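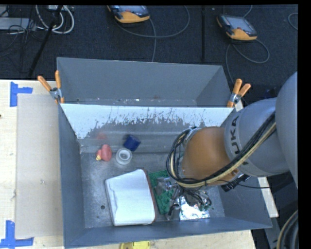

The KUKA arm reaching into the practice bin, with a red rubber duck and a roll of tape among the things inside.

Barrett Park talks fast when he talks about tidying up. He runs the sorting project at Nundimen, a small outfit that wants machines to take over the dull end of housework and stockroom work, and by nine on a Friday morning he is already on his second story about tape.

"People ask me when a robot will fold their shirts," he says. "I ask them if they've ever watched one pick up a roll of tape that's lying flat. It's wonderful! There's so much going on in that one little move."

The project, called Rirnano, is about picking things out of a bin, one at a time, whatever they happen to be. Think of a toy box at the end of the day, or the returns cart in a shop. Park's group has run 2,037 picks since May, and he keeps a tally of how each one went. The machine got the item cleanly on the first try in 797 of them.

Is that good? Park laughs. "For a person it would be terrible. My niece is four and she'd beat it with mittens on. But the first 427 picks we did, I could have told you the good ones by name."

The duck is his favorite. It is soft, it has a shape you can get hold of, and it forgives a sloppy grip. Shiny wrappers and foil are much harder going (light bounces off them, and the software has trouble deciding where the edges are). Flat things are worse again. "Anything lying flat near a wall, you and I would slide it up the side with a fingertip and never think about it. We do that all day long. Try writing it down as instructions sometime."

I asked him which chores are close. He thinks stockroom bins will come well before kitchens, and he gets up and starts drawing on the back of an envelope to explain why. In a shop, he says, the bin is always in the same spot and somebody has already decided what belongs in it. At Santoro, a housewares store that lets his group try ideas after closing, the staff sort returns into the same bins every night.

"A house moves around on you. The dog bed's in a new place, there's a sock on the lamp. I love that problem, I really do, but I'm not going to tell you it's solved."

So would he trust the arm with his own kids' toy box?

"With me standing next to it, sure. It'd take all evening and we'd have a great time." He goes back to the envelope and adds a second bin. The next round of picks starts after lunch, and he wants to try the tape first.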